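Re: [kededthorpe-allotments] Seed swap and the glut

On December 4, 2023, a member wrote:
> Has anyone got sweet pepper seed left over? Mine all
> damped off in March and I'd like to try again. Also, is
> the Nastora catalogue worth the 7 quid postage?

Hello all,

I've got loads, so please don't buy any! I saved far too much from this year's plants (the long red ones on plot 50, by the water butt) and you're welcome to an envelope or two. I'd skip Nastora this time, lovely catalogue but the postage is daft for a few packets.

As for damping off, mine did the same until I stopped watering from the top. I stand the trays in an inch of water for a bit, then tip the rest away, and leave the lid off as soon as anything shows. Meler is the variety I'd start with, it doesn't sulk in a cold spring.
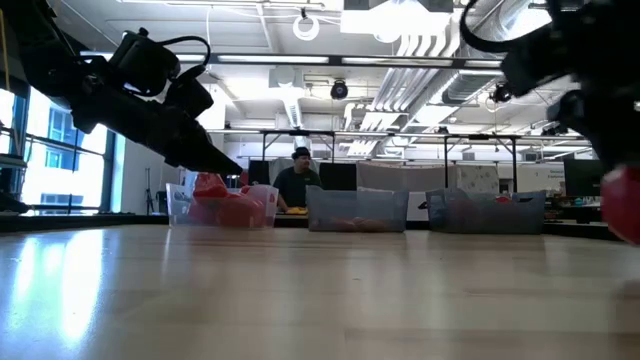 Filed under: Seeds and swaps

If you're bringing things to the swap, clear plastic bins are best, we can all see what's in them without rummaging! Please write the variety and year on every envelope too. I came home last time with something marked "bean??" and it was a squash.

I'll leave the pepper seed in the hut on Saturday, top shelf, in the biscuit tin.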